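What Does a Witness Do?

Maybe you have seen a courtroom on television, with a judge up high in a black robe and somebody sitting in a little box answering questions. The person in the box is a witness, and a witness is simply someone who knows something that could help the court. You don't have to be important to be one. Bakers, bus drivers and grandmothers are witnesses all the time!
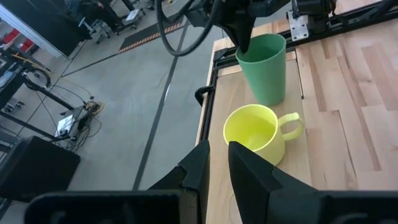

Before a witness says anything, he or she makes a serious promise to tell the truth. Then the lawyers take turns asking questions, and some of those questions can seem awfully small. Think of the two cups standing on the table. Which one has a handle? The yellow mug does, and the tall green one doesn't. Easy, when you are looking right at them, but try it again tomorrow after breakfast (and no peeking). Remembering is harder than looking, so lawyers ask slowly, and often more than once.

Let's make up a story. Somebody breaks the bakery window in the town of Brarton, where 4,000 people live. Clémence Chevalier was walking her dog and saw a person run away. Nimal Gamage was indoors and only heard the crash. Both of them can be witnesses, but Nimal can't tell the court what the runner looked like. He can only tell what he heard.

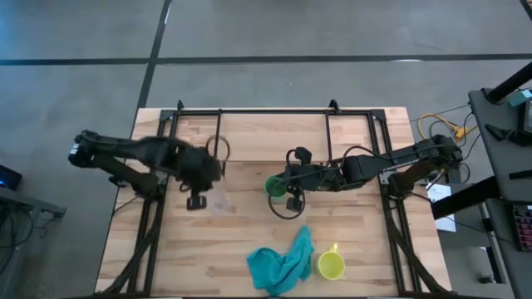
A wooden table between two black robot arms.

What if a witness doesn't know the answer? Then "I don't know" is a perfectly good thing to say, and the judge will not be cross. Guessing is what causes trouble, even when the guess is meant kindly.
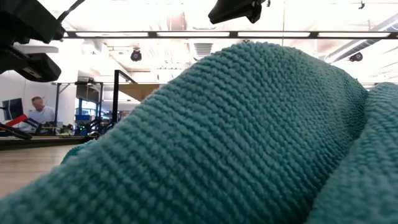

A teal microfiber towel, close up.

Children can be witnesses too. A child of 6 might be asked what happened in a quieter room, with a grown-up nearby to help, and in many places the child can answer over a video screen. The rules are different from place to place,

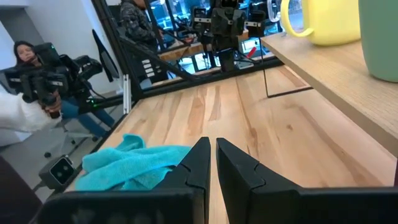 but a judge will usually want to be sure that the child knows what telling the truth means. After that come the questions, one at a time, with breaks if they are needed. When the lawyers have finished, the judge says thank you and the witness may step down.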